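Stitport – mes données sur les versements retraite

Bon, j'ai fini par mettre tout ça au propre. Stitport rassemble 1 455 lignes de versements sur des plans d'épargne retraite, saisies par tranche d'âge et par tranche de revenu. Au départ c'était mon tableur perso (j'ai commencé en janvier, le soir vers 21 h, avec un thé), et puis Kevser Gökçe m'a demandé une copie, alors autant le partager !

Contenu

Le fichier versements.csv a 15 colonnes. Les plus utiles : age_tranche, revenu_tranche, versement_annuel, plafond_restant, gestion (libre ou pilotée). Les montants sont en euros, sans centimes. Sur l'ensemble, 994 lignes ont un plafond_restant renseigné, les autres sont vides – surtout ne les remplacez pas par zéro, ça fausse toutes les moyennes, je me suis fait avoir une fois.

Provenance

Les lignes viennent de deux cabinets, Cavgate et Lolska, qui me les ont transmises déjà anonymisées. Unathi Masilela a relu les tranches de revenu chez Lolska et corrigé un décalage pénible sur les plus de 55 ans. Merci encore !

Limites

Les indépendants sont surreprésentés, et les moins de 30 ans quasi absents. Je déconseille d'en tirer quoi que ce soit sur les fonctionnaires. Les transferts d'anciens contrats sont mélangés aux versements neufs dans la partie Cavgate, je dois encore les séparer.

Licence : usage libre, citez Stitport.

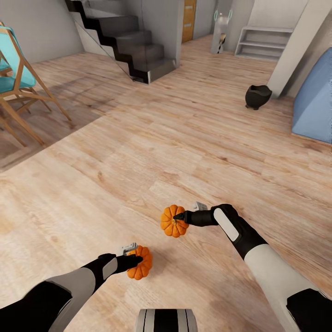 Comment repérer les versements faits en gestion pilotée ?

Filtrez la colonne gestion sur la valeur « pilotee », sans accent, en minuscules.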